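Elvira Salazar
Ich gehe gerade die alten Spielberichte vom SC Vesgate durch und schreibe hier mit, was ich zu Pongsak Somboon finde. In der Vereinschronik stehen ihm nur zwei Zeilen zu.

Elvira Salazar
Gekommen ist er aus der Jugend von Bloxham, als Linksverteidiger. Erstes Pflichtspiel im Oktober, auswärts, eingewechselt für Amnuay Kaewsai. Trikotnummer 6, die er danach nicht mehr hergegeben hat.

Elvira Salazar
Die Chronik gibt ihm drei Tore. Ich komme auf vier. Das fehlende ist der Kopfball im Pokal gegen Bloxham, der in einem Bericht als Eigentor geführt wird und im anderen als seins. Der Spielbogen sagt Somboon — also zähle ich es.

Elvira Salazar
In der zweiten Saison hat er fast nur auf der Bank gesessen. Kaewsai war gesetzt, und der Trainer wechselte hinten ungern. Im Frühjahr dann ein paar Einsätze im Mittelfeld, die in den Zeitungsnoten nicht gut wegkommen.

Elvira Salazar
Danach zwei Jahre Kapitän. Das Pokalhalbfinale gegen Tratska ging 2:3 verloren, nach Führung zur Pause. Er hat durchgespielt, obwohl er laut Bericht schon in der ersten Halbzeit am Knie behandelt wurde.

Elvira Salazar
Korrektur zu oben: Das Debüt war zu Hause, nicht auswärts. Ich hatte die Reserve und die Erste verwechselt. Danke an Yaowalak Boonchu für den Hinweis und den Spielbogen.

Elvira Salazar
Was mir noch fehlt, ist die Aufstellung vom letzten Heimspiel der Abstiegssaison. Wer ein Programmheft davon hat, bitte melden — ein Foto der Rückseite reicht.

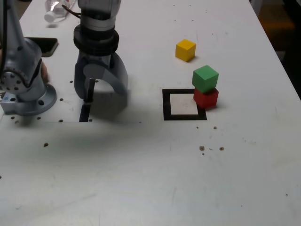 Elvira Salazar
Auch die Torschützen aus dem Spiel nehme ich gern, da habe ich bisher nur das Ergebnis.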